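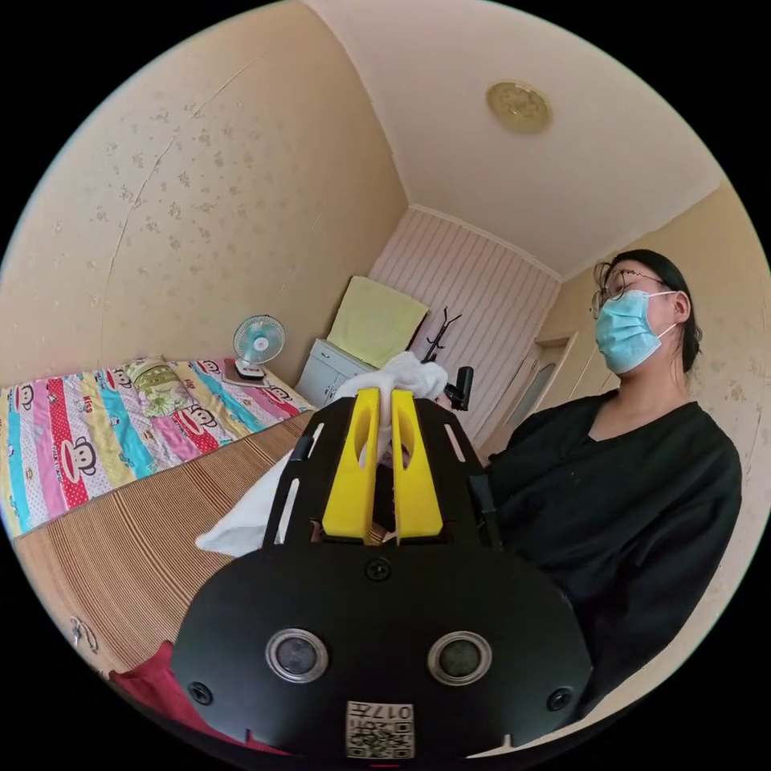
White cloth held between two yellow gripper fingers.

Regional Affairs > Government > Finance Department

STODMONT – The regional executive on Friday transferred the finance portfolio to Fanni Bognár, until now deputy director for budget, and moved responsibility for public procurement out of the Finance Department and into a separate office that will report directly to the chief executive.

The order takes effect at the start of the next working week. Bognár will hold the post in an acting capacity until the regional assembly votes on confirmation. Under the charter, an acting director may sign payment authorizations, issue short-term notes within the limit already approved, and present the budget to the assembly. An acting director may not change the limit, refinance existing bonds, or dismiss a department head.

The previous director left in December to take a position outside the region, and the duties were split between the heads of the treasury and tax divisions. That arrangement could not be extended under the charter without an assembly vote. The executive did not request one.

According to the text of the order, the new Procurement Office will take over all tenders above the simplified threshold, along with the supplier register and the Bodadeck system, through which bids are filed and opened. Tenders below the threshold stay with the departments that issue them. The Finance Department keeps the right to block a contract if the money for it has not been set aside, and it will continue to make the payments.
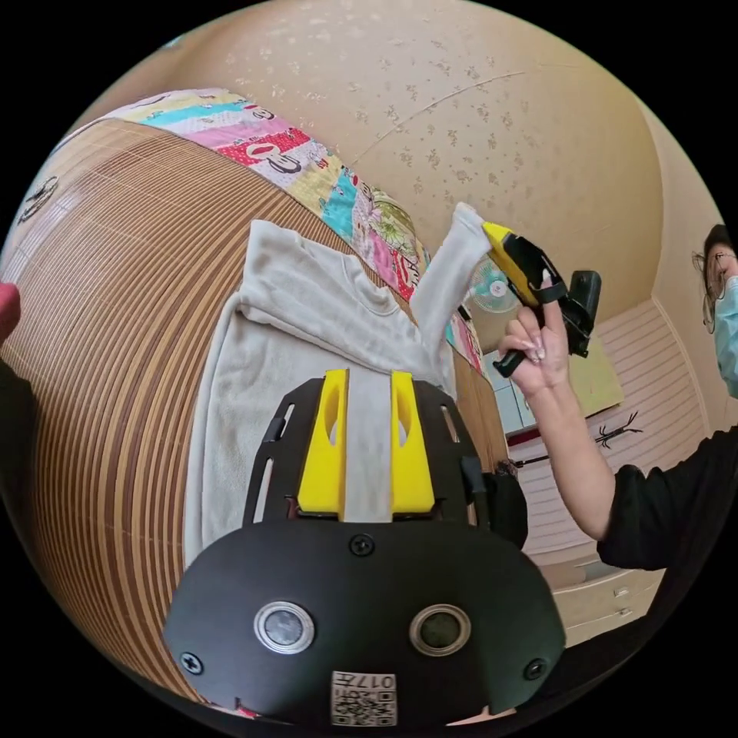
The transfer covers 132 open contracts. Most are for road maintenance, heating supply and school transport, and they keep their present terms, prices and end dates. Suppliers do not need to sign amendments. Invoices should be sent to the same address as before and must carry the contract number in its existing form. The order says that a change in the numbering will be announced separately, with a period in which both forms are accepted.

A tender that has been published but not yet opened will be completed under the old procedure. If it is canceled and published again, the new procedure applies. Complaints already filed will be decided by the body that received them, and the time limits for a decision are not restarted.

The separation of procurement from finance was recommended in a 52-page review prepared by the audit firm Szabó and delivered to the executive before the end of the year. The review found that the same division drafted the tender terms, checked the bids and approved the first payment. It did not report any loss of public money. It did report that several contract files lacked the signed minutes of the bid opening, and that the access log in Bodadeck could be edited by users with administrator rights.

The executive accepted the recommendation on separation in full. It accepted the recommendation on the access log in part: the log will be copied each night to a server run by the regional archive, but administrator rights in the system itself will stay as they are until the software contract is renewed. A third recommendation, to publish all bids in full after the award, was referred to the legal service.
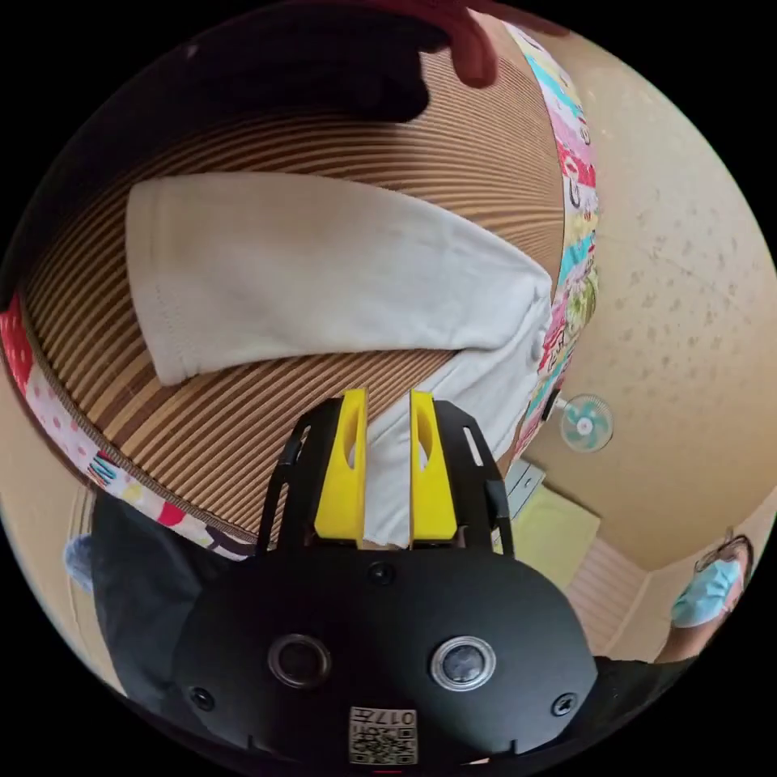 By Zsolt Kelemen, Stodmont bureau

In a written statement, Bognár said that the first task would be to bring the budget to the assembly on time. "The revenue side is ready and the spending side is not," the statement said. "Two departments have yet to return their final figures, and the draft cannot be closed without them." The statement did not name the departments.

Bognár joined the budget division as an analyst and later ran the unit that prepares the monthly cash forecast. As deputy director, she was responsible for the change from cash to accrual reporting in the municipal accounts, a project that is still open in the Lamine district. Lamine is due to submit its opening balance sheet in the spring and has asked for more time to value its water network.

The executive has not said who will run the Procurement Office. The position will be filled by open competition, and the order sets the conditions: a degree in law, economics or engineering, experience in public contracting, and no financial interest in a registered supplier during the 2 years before the appointment. The office will have 2 divisions, one for tenders and one for contract management. Staff now working on procurement in the Finance Department will be offered transfer at the same grade and pay step. Those who decline will be placed in other units of the department if a vacancy exists.

No new money is assigned to the office this year. Salaries, rent and software fees will be moved from the Finance Department's budget line by a technical adjustment, which the executive may make on its own authority as long as the total does not rise. An increase in staff would need an amendment to the budget.
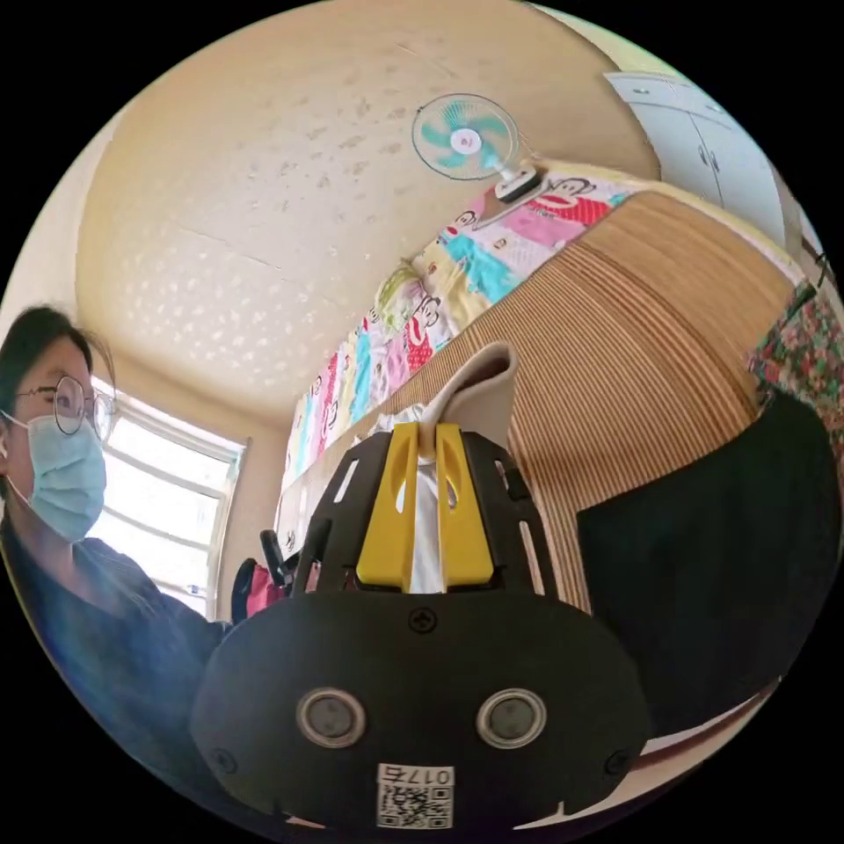 Page last changed: 1/26/18

Opposition members of the assembly said they would support the separation but asked for a change in the reporting line. Their proposal, filed after the order was published, would have the Procurement Office report to the assembly's audit panel once each quarter – in addition to the chief executive – and would require the panel's consent before the head of the office is dismissed. The proposal has been sent to the legal service for an opinion on whether it is consistent with the charter.

The executive's position is that the present wording already allows the audit panel to call the head of the office to a hearing at any time, and that a consent rule would need a charter amendment. A charter amendment must pass two readings.

The confirmation vote on Bognár has been placed on the agenda of the next ordinary session. A simple majority is enough. If the vote fails, the executive must put forward another candidate, and the acting appointment ends on the day the new candidate is named. The budget draft, once submitted, is not affected by the outcome and remains before the assembly in the form in which it was received.

Contact the newsroom | Terms of use | Copyright 2018, all rights reserved | Back to top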